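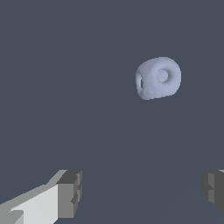

*Figure 1. Pale blue rounded form with a recessed ring on one face, computer rendering.*

## Progress report to the Frei fund, period ending August

**Project:** Household water hardness and softener salt use, Wudberg and Denent

### Status

Sampling in Wudberg is complete. Sampling in Denent is behind schedule and will run into the next period. Spending is within budget, and no change to the grant total is requested.

### Sampling

The Wudberg round produced 2,388 valid tap readings from 544 households. Each household received a test kit, a return envelope and a one-page instruction sheet. Readings were rejected where the time of day was missing or where the strip had been read outside the two-minute window. Most rejected readings came from the first mailing, which used an older instruction sheet with the timing step printed on the back. The revised sheet puts it on the front.

Kits for Denent were held at the Posteseck depot while the strip supplier replaced a lot with faded color pads. Replacement strips have arrived and packing has resumed.

### Findings to date

Hardness in Wudberg varies more by supply zone than by season. The upper zone, fed by the two deep wells, gives the highest readings. The lower zone takes blended water and is softer, with a small rise in the early morning — probably overnight storage, though this has not been tested.

Many softeners in the lower zone are still set to the factory default, which is higher than the local water requires. Lowering the setting should cut salt use. The size of the saving cannot be stated until the salt logs are in.

### Problems

- Salt logs are coming back slowly. A reminder card has been mailed.
- The zone map supplied with the original application is out of date. Several streets near the Wudberg reservoir were moved to the lower zone, and the affected readings have been recoded.

### Next period

1. Mail the Denent kits and close that round within 90 days of mailing.
2. Match salt logs to tap readings for Wudberg.
3. Send draft setting guidelines to the fund for comment.

The equipment line is underspent by the cost of the rejected strips, which the supplier credited in full. We ask to carry that amount over to postage.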